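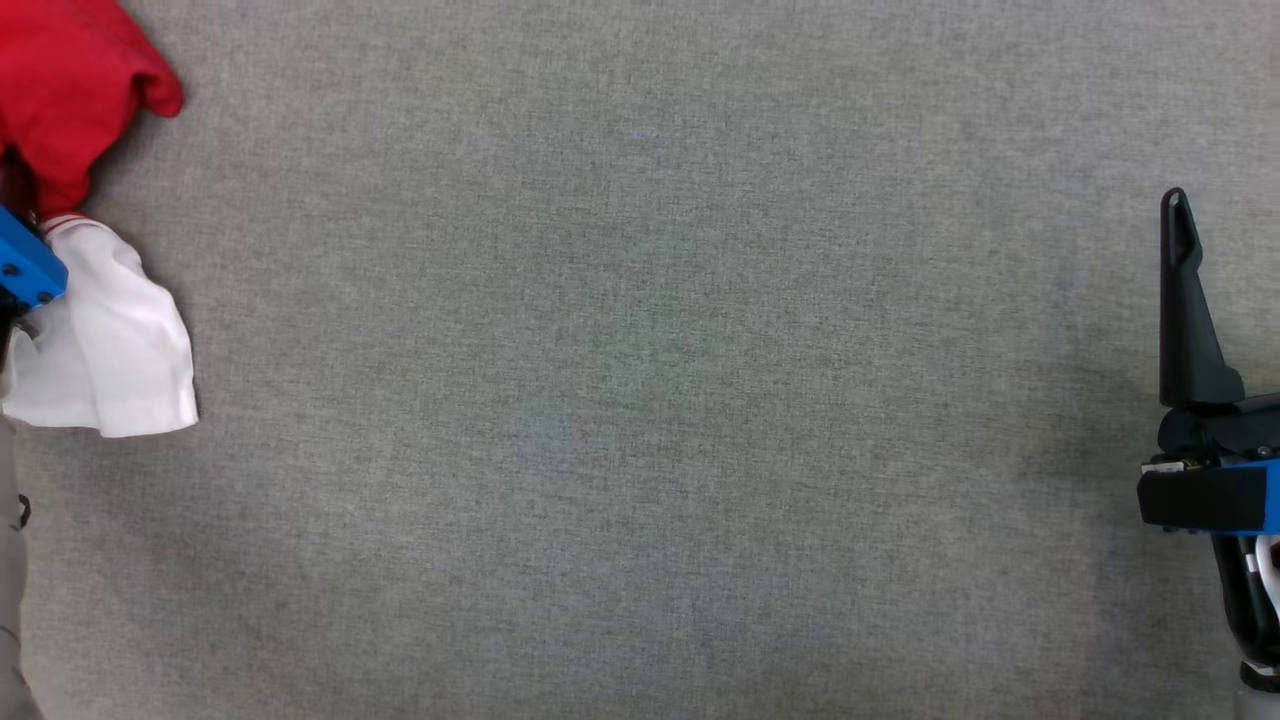 *Fig. 1. Red cloth and white cloth on gray woven fabric.*

## Unit 6: Reading a bedding listing

Notes for the consumer products module. Bring your copy of the Lisik pillowcase listing and a pencil.

Last time we did labels. Labels have rules, and the rules get broken, but at least there is something to break. Listings are looser. A seller has a title, a few bullet points and a lot of adjectives, and most of the adjectives can't be checked.

### 6.1 Words that sound like measurements

- **"Hotel quality."** Which hotel? I have slept in hotels with terrible sheets.
- **"Breathable."** Air passes through nearly every woven fabric. Ask how much, and by what test. If there is no answer, cross the word out.
- **"Cooling."** May mean a coating, a fiber, a weave, or a blue package.
- **"Hypoallergenic."** Treat as an opinion until you see who tested what, and on whom.

### 6.2 Thread count

Thread count is the number of threads, both directions added together, in one square inch of fabric. The trouble starts with multi-ply yarn. Twist several thin strands into one yarn, count each strand, and a modest sheet turns into a "1000 thread count luxury set." I would be suspicious of any number that high. A plain 300 count sheet in decent long-staple cotton may well outlast it, though the count alone won't tell you that either.

Ask for fiber, weave and weight as well. If a listing gives only the count, assume the rest wasn't worth bragging about.

### 6.3 Star ratings

The Gindorance pillow protector we looked at in August had 3322 reviews. Ga-eun Ha went through the written ones for her project and set aside 246 that mentioned a different product altogether – mostly a mattress topper sold earlier on the same page. The average still included them.

Nassoro Athumani argued in class that a large total evens out this sort of thing. I don't buy it. Bad reviews of the wrong item don't cancel good reviews of the wrong item in any way you can count on.

### 6.4 For next session

1. Mark every claim in the Lisik listing as *checkable*, *vague* or *meaningless*. Expect arguments over the middle group.
2. Rewrite the listing using only the checkable claims. Mine came to two lines.
3. Compare the Edcombe and Steinbach return policies. Who pays the postage once the package is open?

Skip the textbook's section on "premium feel." I have read it twice and still can't say what it means.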